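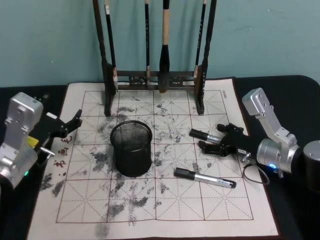
Practice mat printed with the eight-point grid

Forum index > Brush and Ink > Technique > Does grid practice carry over to unruled paper?

sidetip
Moving this out of the supplies thread at a moderator's request.

Problem: my characters hold their proportions inside a printed grid and lose them on blank paper. Regular script, medium brush, mixed hair. On the mat the left-hand radical stays narrow and the center of gravity sits where it should. On unruled sheets the radicals widen, the right half gets squeezed, and the column drifts left as it goes down. I practice 40 minutes a day, nearly all of it on the mat, and the drift has not improved since November.

Question is whether to drop the grid completely or step down through simpler ones. The Senville class used a plain four-part cross and nothing else, and the people who came out of it seem to have less trouble.

drybrush_k
Step down. Eight-point to four-part, four-part to empty box, empty box to column lines only, then blank. Spend 6 sessions on each. If you go straight to blank you will be correcting spacing and stroke order of attention together and will fix neither.

Also check the size of your squares against the size you write on paper. If the square is larger than your paper character, the arm learns a movement you then have to shrink.

lowtable
Disagree with the step-down. The grid is a measuring tool for reading the model. It was never much good as a writing aid. Put the grid over the model, note where each stroke starts and ends relative to the diagonals, then write on blank paper from the first day. Compare afterward. People who write in the grid learn to aim at lines. Take away the lines and there is nothing to aim at, so you get exactly the drift described.

drybrush_k
A beginner writing blank from the first day produces errors too large to compare with anything. You can't overlay a model on a character that has turned ten degrees.

lowtable
Then the error is rotation and you have identified it. Fix the paper angle and the seat. A grid would have hidden it.

sidetip
Paper angle is square to the table edge, I checked. Square size on the mat is larger than what I write on paper, so drybrush_k may have a point there. I will try a fold grid on paper at the smaller size.

Second question, since both replies assume ink: how much of this is water practice? The mat drags more than paper does and the brush splits earlier in the stroke. I reload every character.

oldfelt
Reloading every character is too often on paper and too seldom on some mats. Cloth takes up water unevenly, so the load you learn on cloth is wrong for paper. The stroke path transfers. Pressure and loading transfer poorly. I would not use a mat for anything involving a turning stroke or a hook, where the timing of the lift depends on how fast the surface pulls from the brush.

For the splitting, look at the brush before you blame the cloth. Residue near the ferrule pushes the hairs apart from the root and the tip opens under light pressure. Soak to the root in cool water, press from ferrule to tip, repeat until the water runs clear, shape the point, hang it tip down. Five minutes. Warm water softens the glue on cheaper brushes.

columnwise
Seconding the ferrule check. I had a Kovby medium that I was ready to throw out, and a long soak brought the point back. It still splits on fast horizontals but it is usable.

One thing on mats in general. Once the surface carries a lot of old gray marks, judging a fresh stroke gets difficult. Edge quality is the first thing you lose. You can still read position against the red lines, so I keep a marked-up mat for placement drills and do edge work on paper.

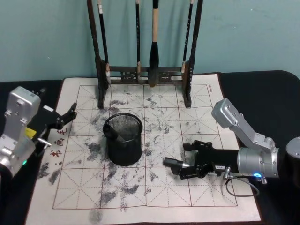

oldfelt
Placement drills on cloth are fine by me. I would still limit them to horizontals, verticals and dots. Those are the strokes where the starting position accounts for most of the error.

drybrush_k
Leaving out the falling strokes defeats the purpose of the diagonals. The left-falling and right-falling pair is the main reason to choose an eight-point grid over a four-part one. If you only want horizontals and verticals, the plain cross is easier on the eyes.

lowtable
Agreed on that, for once. Though the falling strokes in most models do not follow the diagonal. They start on it and leave it. Learners straighten the curve to match the printed line. Put the grid away before you do any character with a long right-falling stroke.

sidetip
Results so far, small size, folded paper. Twelve characters per sheet, same text each time.

Fold grid, four-part: proportions fine, no drift.
Fold lines for columns only: radicals a little wide, slight drift.
Blank: radicals wide, drift to the left from the middle of the column on.

So the proportions fail before the column does, which I did not expect. The brush had hardened ink at the root and behaves better after soaking. It was not the cause of the drift.

lowtable
Drift that starts mid-column is usually the forearm. You are writing the lower half with the elbow in a different position. Move the paper up after every second character and keep the writing hand at one distance from your body. Do that before buying anything.

drybrush_k
Try moving the paper, yes. Keep the column folds in while you do it, so you can see whether the arm or the eye is responsible.

inkstick_pending
Side question on paper. Is the Wetuvano practice roll sized or raw? The shop listing says semi-sized, and the sheet I got bleeds like raw.

oldfelt
Varies by batch in my experience. Put a drop of water on a corner of both faces. The smoother face is the one to write on, and it should hold the drop longer. If both faces take it right away, treat it as raw and thicken the ink.

columnwise
The Vaughan roll is more consistent but narrower. With folds for 5 columns the squares come out too small for a medium brush. I fold for fewer and waste the margin.

sidetip
Moved the paper after every second character as suggested, column folds kept. Drift is gone on the folded sheets. On blank sheets it is reduced but still there in the last two characters. Radicals are unchanged. I am going to put the grid on the model only for the next stretch and write blank, then post a comparison.

drybrush_k
Post the folded sheets alongside the blank ones, otherwise there is no baseline.

sidetip
Will do.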